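PETボトルのラベルとキャップを外す意味について、材料の側から書く。長くなるので分ける。

前提。ボトル本体はPET、キャップはHDPEかPP、ラベルはOPS(延伸ポリスチレン)かPETのシュリンク、またはOPPの巻きラベル。国内の飲料用はほぼこの組み合わせで説明できる。

再生工場では破砕してフレークにし、水槽で浮沈分離する。水の密度は1000 kg/m3。PETは1380前後なので沈む。PPは900台前半以下、HDPEは950前後で浮く。キャップが混ざっても分かれるのはこの差による。

つまりキャップは、材料の分離だけを見れば付いていても処理できる部類に入る。リング(開栓後に首に残る部分)を無理に切り取る必要もない。自治体の案内でも、リングは残してよいとしているところが多い。
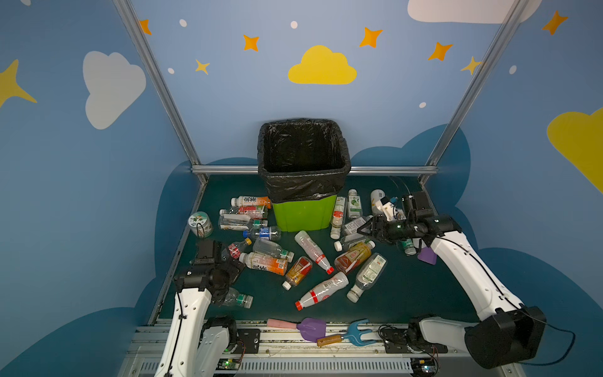
Farah Wattimenaさんからは、それならキャップを外せという指示は形骸化しているのではないか、浮くなら付けたままのほうが中が汚れないのでは、という返信。

返信への回答。外す理由は主に圧縮と残液。栓がしてあると空気が抜けず、ベールの密度が上がらない。中身が残っていても重量検収まで気づけない。プレス時に飛ぶこともある。浮沈分離とは別の工程の話です。

付けたまま回収する方式の国もある。開栓後もキャップが本体から離れない構造にして、散乱のほうを先に潰す考え方。前処理の設備が違うので、どちらが正しいという比較はあまり意味がない。

次にラベル。こちらは密度だけでは片付かない。OPSは1050前後。水より重いので、PETと一緒に沈む。PETシュリンクは言うまでもなく沈む。浮くのはOPPと、最近増えたポリオレフィン系シュリンク。

沈むラベルは風選で飛ばす。フレークは厚みがあり、ラベル片は薄い。密度が近くても終端速度が違うので、乾いていれば分かれる。濡れて貼りついていると分かれない。風選を乾燥の後ろに置くのはそのため。

PETシュリンクの問題は樹脂よりインキ。アルカリ洗浄で抜けたインキが洗浄液に移り、今度はフレーク側を染める。洗浄液の更新頻度が上がり、その分がコストに乗る。水に移らないインキ、逆に洗浄で完全に剥がれるインキ、両方の開発がある。

手元の実測。7月に集めた空ボトル227本について、ラベルの材質表示を全部読んだ。集計はVarbyの集積所ぶんのみ。結論から書くと、ミシン目のあるものは材質によらずきれいに外れ、巻きラベルは糊しろに残りが出る。

糊残りの量は秤で測った。使ったのはBredovの卓上秤。一本ずつでは読みが安定しないので、まとめて測って割っている。個体差は出せていない。そこは弱い。

糊はホットメルトが多い。温水アルカリで落ちる設計のものと、落ちにくいものがある。外から見て区別する方法を私は知らない。

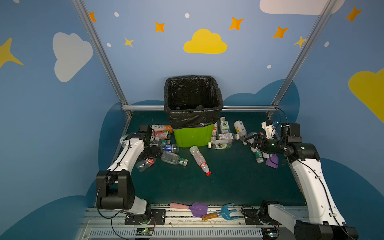
無色と着色の区分は、手選別で一番ばらつく項目だと思う。国内の飲料用は自主設計ガイドラインで無色透明になっているが、輸入品には淡青や淡緑がある。胴部だけ見ても薄すぎて分からず、首や底の肉厚部で見ると色が出る。背景の影響も大きく、写真のような暗い青緑のマットに寝かせると、淡緑は背景に溶けて判断しにくいはず。白い紙を一枚敷いて底を見るほうが早い。照明は昼白色で固定、窓際は避ける。

淡青が少し混ざるのは許容されることもある。再生樹脂の黄味を打ち消す方向に働くため。緑と茶は打ち消せない。繊維用途なら染めるので許容幅が広がり、シートはその中間、ボトルto ボトルが一番狭い。

黄味の主因は熱履歴。乾燥不足のまま溶融すると加水分解で分子量が落ち、固有粘度(IV)が下がる。酸素があると着色も進む。ボトル用はIVが0.7台後半はほしい。落ちたぶんは固相重合で戻す。

乾燥は普通、除湿空気で水分率を50 ppm以下にする。家庭でのすすぎ残しの水はここには関係しない。破砕と洗浄でどうせ濡れる。家庭のすすぎが効くのは、保管中の腐敗と臭気、それから糖分で袋の中がべたつく件。

だから、すすいだあと完全に乾かす必要があるかと聞かれたら、工程上は要らない。水が垂れない程度で足りる。紙と同じ置き場に出すなら話は別。

乳飲料のボトルはすすぎの差が大きい。脂肪とたんぱくが残ると、水だけでは落ちにくい膜になる。飲んだ直後に一回、少量の水で強く振るのが効く。ためておいて後でまとめて洗うと同じ水量では落ちない。

洗剤は不要。泡が残ると受け入れ側の排水で困る。

PVCについて。昔はラベルや輸入容器に混ざっていた。密度がPETとほぼ重なるので浮沈では絶対に分かれない。溶融温度で塩酸を出し、周りのPETの分解を進める。微量でも影響が出るのが厄介で、近赤外選別が入った最大の理由の一つ。

近赤外は表面を読む。全面シュリンクのボトルだと、本体ではなくラベルの材質を読むことがある。PSと判定されて弾かれたPETは残渣に回る。ラベルを剥がす意味が一番はっきり出るのはここかもしれない。

黒い材料は近赤外を吸収するので読めない。カーボンブラックの入ったトレーなどが該当。PETボトルではまず問題にならないが、一緒に投げ込まれた弁当容器で起きる。

圧縮の話に戻る。Nillhamの小型プレスを借りて、350 mlのボトルだけで梱包を試した。小さいボトルは口部の重量比が高く、同じ圧でも大きいボトルよりつぶれ残りが出る。口部は結晶化させて白くしてあるものもあり、そこはほとんど変形しない。

手でつぶす場合は縦より横。縦につぶすと底の花弁形状(ペタロイド)が抵抗して戻る。炭酸用は特に戻る。無理に底まで折る必要はなく、胴がつぶれていれば体積はほぼ取れている。

つぶすと機械の送りで滑る、破袋機で薄くなって風選に引っかかる、という理由でつぶさないでほしい自治体もある。ここは地域の指示が優先。全国一律の答えはない。

Puspita Hidayatさんに、店頭回収機はつぶすと受け付けないが矛盾していないか、と聞かれた。機種によって形状やバーコードを読むので、つぶれていると認識できない。減容は機械の中でやる。矛盾というより、減容する場所が違う。

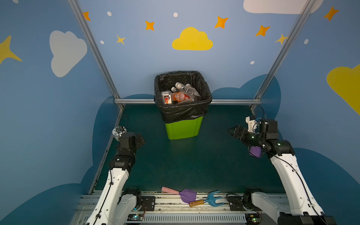 青い壁に白い雲と黄色い星。

用途の話を最後に。再生フレークの行き先はシート、繊維、ボトル。Pasaribuの受け入れ仕様書を見せてもらったところ、項目はIV、色調、水分、PVC、ポリオレフィン、金属、嵩密度。糊の項目は「付着物」にまとめられていた。

嵩密度が入っているのは、押出機の食い込みに直結するから。フレークが薄くて軽いとスクリューに入っていかず、吐出が波打つ。ボトルの軽量化が進むと、この数字がじわじわ下がる。軽量化と再生のしやすさは必ずしも同じ方向を向かない。

検査は抜き取りで、フレーク1000 gを炉で加熱して変色粒を拾う方法が書いてあった。変色するのはPVC、糊、紙、他樹脂。拾った粒をFTIRにかければ何だったかまで分かるが、日常の検査でそこまではやらないらしい。

訂正。途中の投稿で「キャップは浮く」と書いたが、内側にライナーが入ったものや充填材入りの着色キャップは密度が上がる。浮かない例もある。アルミキャップはもちろん沈み、渦電流や金属検知で抜く。

ラベルの材質別の集計表は、糊残りの測り直しが済んでから載せる。OPSとPETシュリンクで表示の読み取れなかったものがあり、そこをどちらに入れるか決めていない。

追記。ラベルの材質は側面のプラマークの下に小さく出ている。「キャップ:PE ラベル:PS」のような書き方。剥がす前に読むこと。剥がしてミシン目で裂けると、ちょうどその行で切れていることが多い。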